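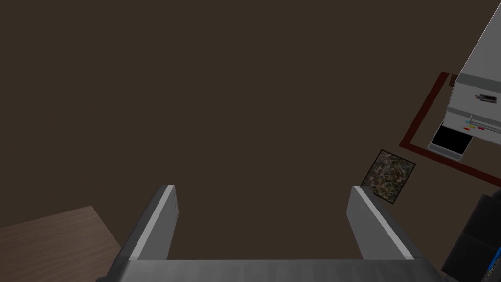
Lirnetti Print & Mail Team, Hullport

Postcard mailers, 300 to 2,000 pieces

I get asked for these more than anything else we sell! You send me your logo and one line you want people to remember, and I'll lay out both sides for you (front and back are in the price). You get 2 rounds of changes, and I'm pretty relaxed about small ones after that - a wrong phone number is a wrong phone number. Cards come on the thick matte Trinum stock, packed in boxes and ready for the post office.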